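Jirnora Folding Kit: Frequently Asked Questions

Last updated in July. I answer these myself, so if something reads like I typed it over lunch, I probably did.

What is the Jirnora kit?

It's a two-arm laundry add-on for people who already own a mobile base or a fixed stand and want it to do something useful with clothes. You get the finger sets, the wrist plates, the cabling and a license for Ornotia, the software that plans the grabs and folds. You don't get the base. I know, I know, everyone asks! We tried bundling one early on and the shipping alone made people cry.

Does it need a table?

Nope. A table is easier, and if you have one free, use it for your first week. But most of the folks who write to me want to work on the couch, where the laundry lands anyway, so that's what we test on most. A firm, flat seat cushion works best. Deep squishy ones let the fingertips sink in and the planner gets fussy about where the bottom of the cloth is.

What can it fold?

T-shirts, shorts, tank tops, dish towels, pillowcases. Shorts with a gathered elastic waist are the hardest thing on that list, and I'd save them for last. The band scrunches up and hides the leg openings, so Ornotia often wants to look at them from a couple of angles before it picks a spot.

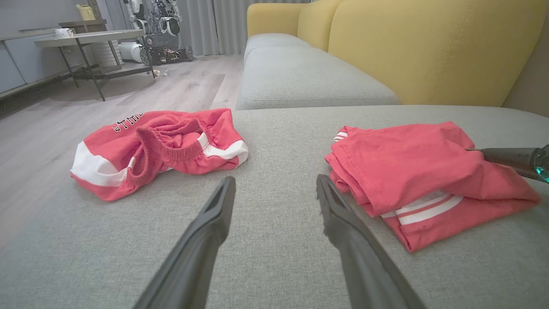

Red shorts in a heap, red T-shirt folded, both on the couch cushion.

Button-down shirts are in beta. Fitted sheets are not happening, please stop sending me videos of yourselves doing it by hand (okay, keep sending them, they're great).

Do I have to sort by color first?

You don't have to, but it helps to keep two pieces of the same color from touching. Red on red or black on black is where the edge finder slips up, and it may treat a shirt and a pair of shorts as one big weird garment. Leave a hand's width between them and you're fine. There's a setting called Separate First that has the arms pull things apart before folding, and it adds a little time to every load.

How long does one shirt take?

On the stock speed, nearly 4 minutes from first touch to finished fold. Yes, you are faster. I am faster, and I'm terrible at it. The idea is that you're off doing something else. There's a quicker profile in the menu, but I leave mine on stock -- the fast one tugs harder at hems and I like my shirts.

Will it snag sports jerseys?

Mesh is the question I get most after price. The fingertips are tapered, so on an open mesh you want the soft covers on (they come in the small bag taped inside the lid, check before you recycle the box). Set the fabric to Mesh in Ornotia too, which lowers the pinch force and makes the arms go for a hem or a sleeve before anything in the middle of the cloth.
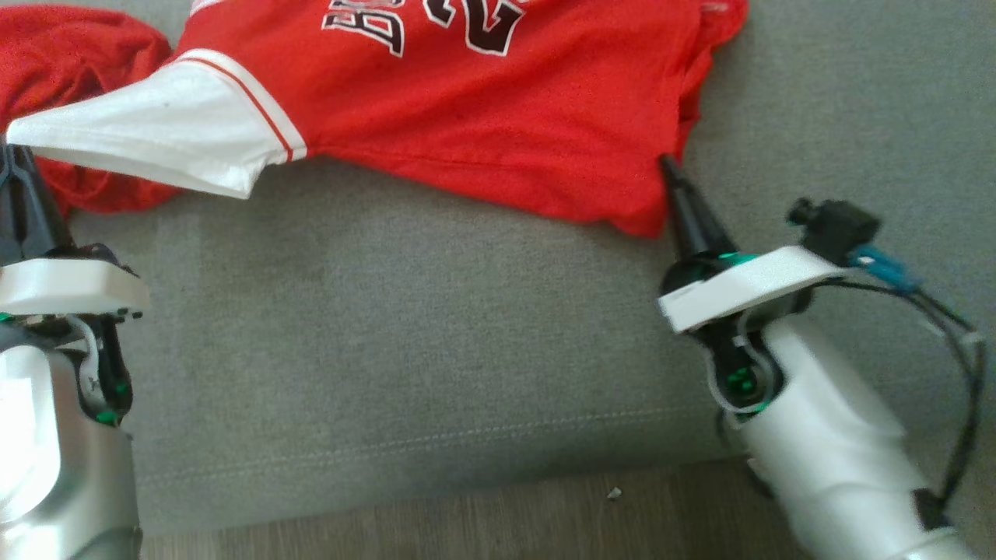 Liem wrote in after running the kit on a whole team's worth of uniforms: I had the covers on and the fabric set to Mesh, and the hems came through fine, but I'd still like a lighter pinch for the older shirts where the numbers are starting to peel. Could you add one?

We did! It's in the current release, under Mesh, and it's called Worn. It's slower to lift and it drops things a bit more often, so I'd only use it on stuff you really care about.

Can it tell which way up a shirt is?

Most of the time. It looks for the neck hole first, then sleeves, then any printing. Big numbers and letters are a nice help when they're showing, though a crease through the middle of a word can throw it off. If it isn't sure, it'll lift one edge, let it drop and take another look. That little lift-and-drop is normal and you don't need to call me.

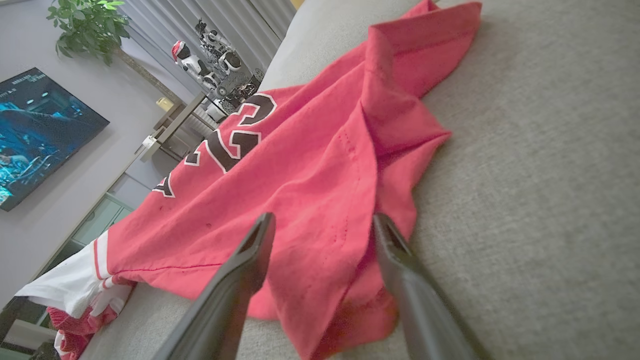 If it does the lift and drop more than 3 times on the same piece, though, go give the cloth a shake and lay it down again. I'd also clean the wrist camera. A fingerprint on the lens causes more bad grabs than anything in the software, and a dry microfiber cloth takes care of it.

Is it safe around kids and pets?

The arms stop on contact and there's a stop button in the app. I'd still keep little hands and tails out of the room while it's running.

What about the Drultance arms?

The plates bolt right on, but you need the longer cable set, 25 dollars extra. Order it with the kit and it ships in the same box.

Can I send it back?

Sure, we take returns in any condition short of melted. Use the form on the orders page and include all 7 bags of hardware, even the one with the spare screws.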